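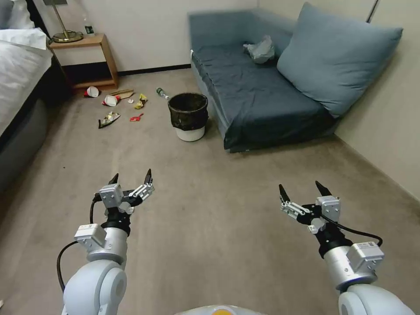 Housekeeping meeting, Garkby House, 11/09/2020. Minutes taken by Osian Vaughan, in a rush, sorry for gaps. Present: Mabli Prosser (chair), Nerys Gittins, Angharad Hopkin, Eleri Maddocks. Last minutes agreed, one spelling put right. First item was bins. Bedroom bins too small, Nerys has said so since June. Litter all round the little bin and on the carpet, bin itself no use for a room with a bed and a sofa in it. Angharad thinks people miss rather than overfill. Long discussion. Agreed to try a bigger one, 30 to start with, Eleri to get price from Jarman.

2. Carpets
Beige-brown shows everything near the bin, Mabli says. Eleri disagrees, says dark was worse. Pick up all litter by hand before hoovering, paper blocks the hose. Zanden quote for deep clean is 858, all bedrooms. Too much for this month. Nerys to ask if they will do upstairs only.

3. Order of work in rooms
Angharad wants litter first, then bed, then surfaces. At the moment everyone does it their own way. Nightstands: wipe the lower shelf as well as the top, gets forgotten. Cushions off sofas weekly and hoover underneath. Agreed. Mabli to type up a sheet for the trolley.

4. Linen
White bedding staying for now. 200 pillowcases back from laundry, 100 still owing. Osian to ring them again. Covers to hang level at the sides, not bunched up at the headbord.

5. Supplies
Bin liners low. Do not order the bigger size until item 1 is sorted. Enasine spray, Nerys finds the smell strong, Eleri doesn't mind it. Finish what's in the cupboard and then decide.

6. AOB
Trolley wheel squeaking again. Key for linen cupboard to go back on the hook at end of shift please. Angharad asked about gloves in small, Eleri will look.

Next meeting date tbc, Mabli to email evryone.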